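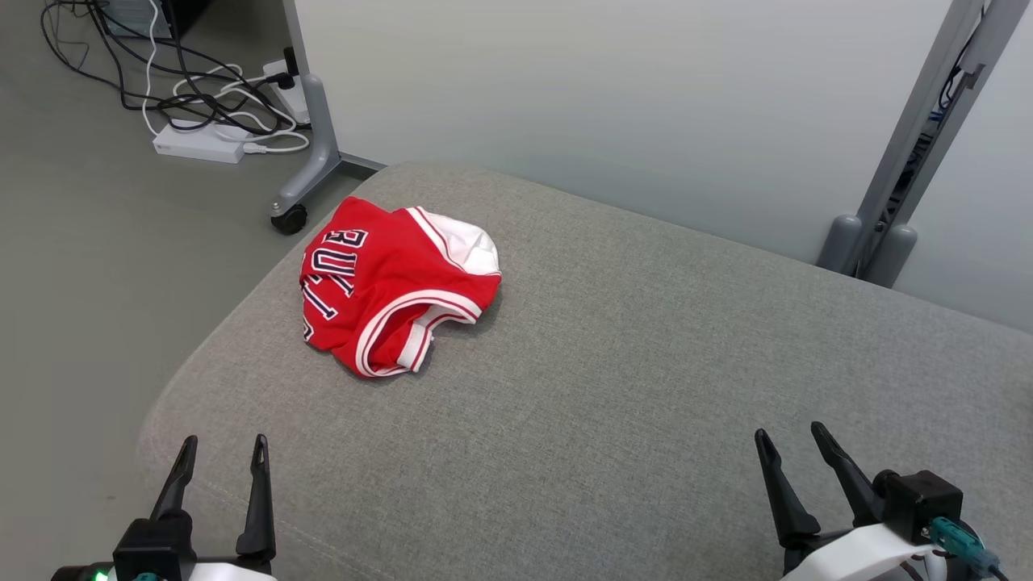 Emiko Sakai reckoned the first fifty goes by remote control teach the person, the robot only gets something out of the ones after. Wrote that down straight away, best line of the visit.

**Plaliro, open day, 12 of us, August 12, 2021**

Train late, missed the intro. Straight into the clothes room. Red jersey in a heap on a grey seat, two arms with black fingers. You steer both from a pair of handles, the arms copy you. Task is to find the shoulders, lift, lay it out flat. They had 3,651 goes saved by the end of May, all garments together.

My turn: 7 minutes. Pinched two layers instead of one, evrey time. No feeling in the handles, you judge it all by eye. Left hand fine, right hand hopeless.

Asked about Neagu's way, where you hold the arm itself and push it through the move. Good for one arm, they said, awkward for 2, your own body gets in front.

Bad goes are kept but marked. Didnt catch who does the marking, ask Forkley.

Tea after, then the bus. Handles still on loan from Fokon, going back soon.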